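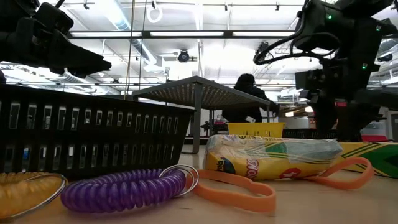 On the sorting table: black basket, key ring coils, orange bands and crayons.

Hernville Neighborhood Room
Minutes of the Supply Cupboard Meeting
May 13, 2023

Welcome and opening

The meeting opened a little later than planned because the coffee was slow, and everyone agreed it was worth the wait. The chair thanked all those who had come in early to get the supply cupboard emptied out onto the tables, and thanked the people from the Climitz Street side of town especially, as they had the road works to deal with on the way. Apologies were received from two members who are away visiting family.

The minutes of the previous meeting were read and accepted with one correction. The glue sticks were bought from the Milošević stationery shop and were not a gift from them, though the shop did very kindly knock something off the price, and the secretary has been asked to say so here.

The cupboard

Most of the meeting went to the cupboard, as was expected. It has been a good long while since everything came out at once, and there was general delight (and a few groans) at what turned up at the back. The felt scraps are in lovely shape. The construction paper on the bottom shelf has faded along one edge and will go to the youngest group, who will not mind a bit.

It was agreed that like things should live with like things. At present the crayons share a shelf with the sewing notions, and anyone looking for one ends up with a handful of the other. The top shelf will hold paper, the middle shelf drawing and coloring supplies, and the bottom shelf anything heavy. Small loose items will go in baskets on the side rack where the children can reach them with a grown-up nearby.

Baskets

The large black plastic basket was talked over at some length. Several members are fond of it because it is roomy and a person can see through the slots well enough to tell if there is anything in it. Others pointed out that those same slots let pencils and other thin things poke through. After some friendly back and forth it was settled that the black basket will be used for bigger items only, such as the yarn and the boxed crayons, and that pencils will go into the lidded tubs. One member offered to sew a cloth liner for it and was warmly encouraged to do so, with no hurry at all.

Crayons

The Crayola boxes still in their plastic wrap will be kept wrapped and put to one side for the December craft evening, when we always seem to run short at the worst moment. Opened boxes will be tipped together and sorted by the Saturday children's group's helpers, who have done this before and say they find it restful. Broken crayons are to be saved in the old cookie tin, as there is a plan to melt them down into new ones. The secretary asked that the melting be done at somebody's home this time, remembering the state of the saucepan.

Key coils and bands

The stretchy spiral coils with the metal rings, the purple one and the yellow-orange one, were put forward for the cupboard key and the back door key. There was a nice bit of discussion over which should be which. It was decided that purple will be the cupboard and yellow-orange the back door, and a small card saying so will be taped up inside the office. Members are asked please to hang the keys back on their hooks before going home, even if they expect to be back the next morning.

The orange rubber bands will be used to hold rolled posters and the long strips of wallpaper border. They are not to be used on the paintbrushes, as the bristles get bent that way.

Money

The balance stands at $649, and this was received with pleasure. A sum of $50 was approved for tubs with lids and a packet of stick-on labels. A suggestion to buy a label-making machine was listened to kindly and set aside until the fall. It was also agreed that receipts should go in the envelope on the office door and not in the biscuit jar, where 2 of them were found last month in poor condition.

Flaltovier visit

The group from Flaltovier has written to ask if they may come and see how we run our craft afternoons. All present were very happy with the idea. They expect to bring 11 people, so we shall want the folding chairs out and the long table moved over toward the windows. A light lunch was suggested, then a larger lunch, and in the end it was left that everyone will bring a dish and the sign-up sheet will go on the bulletin board. Please write down what you are bringing, as we have had a meal made up almost entirely of potato salad before now.

Other matters

The tap in the little kitchen is dripping again and will be looked at. The lost-and-found box is full, and anything not claimed by the next meeting will be passed on to the thrift store.

To be done before the next meeting

Labels and lidded tubs to be bought.
Card for the keys to be written out and taped up.
Reply to be sent to Flaltovier with our warm wishes and a choice of afternoons.
Sign-up sheet to be put on the bulletin board.

The meeting closed with thanks to those who brought the lemon cake. Several members stayed on to wipe down the shelves.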